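The dishwasher question

My job title, for anyone keeping score, is still Kitchen and Canteen Coordinator. It has been my job title for 8 years, and in that time it has meant ordering onions, doing the rota, and telling people from accounts that the hatch shuts at two. Since August it has also meant sitting in meetings where somebody says "end effector" and looks at me as if I might have a view.

I work at Larkska, up at the Birnthorpe site. We feed 455 people on a busy day and rather fewer when it's fish pie. Management decided last summer that the clearing and putting-away side of things was ripe for automation, and so we have the test corner, and Rafsan Mondal, who runs it, and who had never worked in a kitchen but is learning, I'll give him that. He now says "behind" when he walks behind people.

I was expecting something grand. The brochure version had gleaming counters and a woman laughing at a salad. What we have is a counter of the sort my niece would have had for Christmas, and the working day goes like this: bowl, fork, aubergine, cloth. Then bowl, fork, aubergine, cloth again, in a slightly different order. 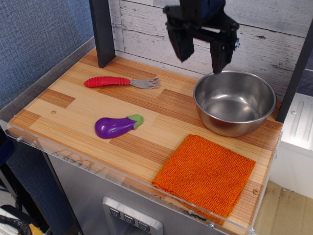
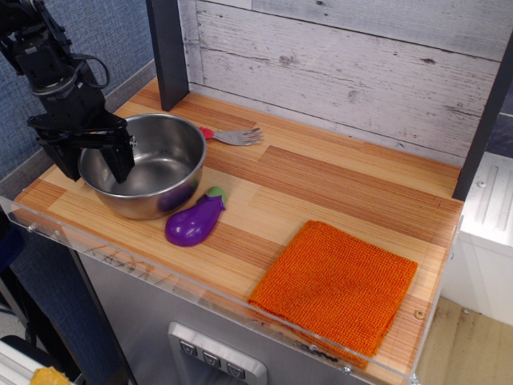

One aubergine, one bowl, all morning.

Songül Polat, who has been on pots longer than I've been on anything, came up to see it in her break. She watched for as long as a cup of tea lasts and asked Rafsan how many forks we get through in a lunch. He didn't know. She told him 500, and that they don't come one at a time, they come in a tub with gravy on. He wrote that down. I believe it was the most useful meeting of the whole project and it isn't in any minutes.

What has changed for us so far is mostly odd. Songül spends 2 hours a week upstairs as what the paperwork calls a process expert, and gets a bit extra for it, after a long argument that Yiğit Kahraman had with HR on her behalf. It turned her head for a day or so. She's asked whether process experts have to do the drains. (They do.) Meanwhile her two hours on pots have to be covered, and they're covered by me, so the first person in the building to have their work altered by a robot is the one who was told in writing that coordination roles would be unaffected.

The other thing is that we've all started noticing what we do. I picked up a ladle yesterday and caught myself thinking about my thumb. Xiomara on the servery swears she can't stack side plates any more now that she's had to explain how she does it. She has a way of taking the wet ones with the edge of her hand, and she'd never said it out loud before, and now it's in a document with her name spelt wrong.

Are we worried? Some of us. Yiğit is, and he's paid to be. The line from above is that no one will lose hours, only "rebalance" them, and I've been through enough rebalancings to know which way the tray tips. I've asked for it in plain words, with a date attached, and been promised a slide.

I don't have it in for the machine itself. It's Rafsan I end up arguing with, and he's decent about it. Last week he came down for a full lunch in an apron and did the scraping station from start to finish. He went very quiet at about the time the engineers came in. Afterwards he ate two puddings standing up and asked if it was always like that, and Songül said no, they'd had a light one.

He's back down with us next month for the roast. I've put him on trays.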